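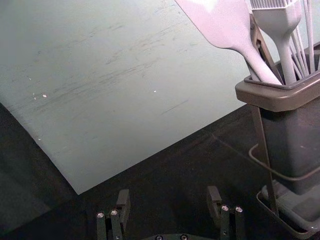

Gray board on the dark table, with utensil holder.

Tuesday. The Faltmont Institute for Cell Research opened its office at 8 a.m. to receive the partner groups of the Mahuika network. Funding for 12 projects on protein folding was confirmed, and one further proposal was held over until June. The Poltutia group will move its yeast work to the new building

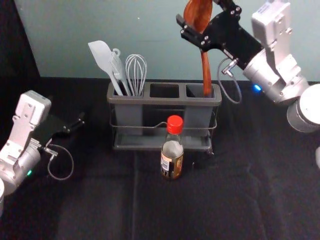
as soon as the cold rooms have passed inspection. The shared sample bank now holds 185 cell lines, all of them open to member laboratories on written request. The afternoon was given to the doctoral program, for which 11 places will be advertised.

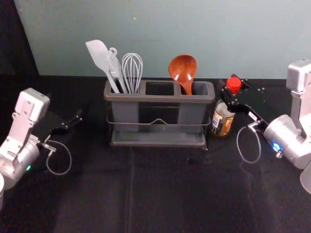

Cerow asked that the places be advertised jointly, as its own students had missed the last call. The office agreed and will send a draft text to all members.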